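Chapter 6
Goods That Travel in Parts

In the previous chapter we followed a sack of grain from the field to the mill. Grain is easy for the carrier. It takes the shape of whatever holds it, and a full sack has almost no empty space inside. In this chapter we turn to goods which are difficult for the carrier: chairs, shelves, beds, lamps, carts. Such goods are mostly air. A simple kitchen chair needs a box many times larger than the wood it is made of, and whoever pays for the transport pays also for the air.

The town of Kukomside will be our main case. In 1878 the furniture makers Brisier opened a workshop there, beside the canal, and for its first years the firm sold only to houses which a horse cart could reach in one day. The chairs were stacked on the cart with straw between them. The firm's order book from that time has survived, and in its margins the clerk noted every chair that arrived with a broken leg. In one bad April he wrote the word "leg" so often that at the end he used only the letter L.

The answer came from the packing room. One of the packers began to leave the legs out of their holes and to tie them in a bundle under the seat. The customer had to push them in at home. The first customers complained, and Brisier had to lower the price of these chairs, but a canal boat which before carried 200 chairs could now carry 2718. The reader may wish to pause at this number. The boat was the same boat, and the chair was the same chair. In section 6.2 we will do the calculation step by step, and we will see how much of the difference comes from the legs and how much from the seats, which could now be stacked flat.

A product that travels in parts asks something from the person who receives it. Four questions return through the whole chapter. Who does the last piece of work? How does this person know which part goes where? What happens when one part is missing? And who is responsible if the finished thing is weak? The joint is the place where all four questions meet, and for this reason makers have spent a great deal of thought on pegs, threads, sockets and collars.
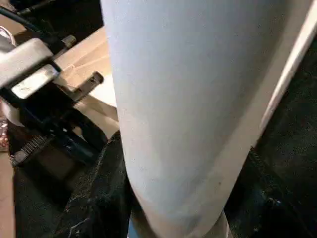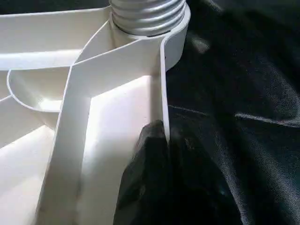
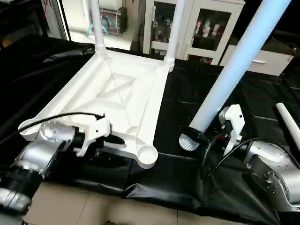 Figures 6.1 to 6.3. Parts and joints. In 6.2, a ribbed cylinder standing in a round white collar; in 6.3, a plastic frame with diagonal ribs and round corner sockets.

The second case is more recent. The Rahimi warehouse at Cindidar does not make anything. It receives parts from many suppliers, puts them together in boxes and sends the boxes out. The work looks simple, and a visitor could learn to pack one box in a morning. The difficult part is the counting. If a box should contain eight screws and it contains seven, the customer has a shelf that he cannot use, and the cost of sending one screw by post is larger than the price of all the screws on that table. Rahimi solved this by weighing. Every closed box passes over a scale, and a box which is too light is opened again. The method finds a missing bracket very well. It finds a missing washer less well, and in exercise 4 you will be asked to explain why.

We should also say a word about instructions. The early Brisier chairs had none. Later the firm put in a printed sheet with 300 words, which was read, as far as we can judge from the letters of complaint, by very few persons. Drawings replaced the words step by step. A drawing has the advantage that it can cross a border without a translator, but it brings its own mistakes, for example when left and right are confused.

Before you continue, look for one object in your home which arrived in parts. Write down how many kinds of joint it has, and keep the note for section 6.4.

6.1 The price of empty space

Suppose that a carrier asks the same payment for every box of a given size, whatever its weight.

Comments (3)

May 10, 2024
Is the answer to exercise 4 given anywhere? I cannot find it in the back.

It is under the answers for chapter 7, they put it in the wrong place.

I used the canal boat story with my evening class. They wanted to know what the boat looked like. A drawing would be welcome in the next edition.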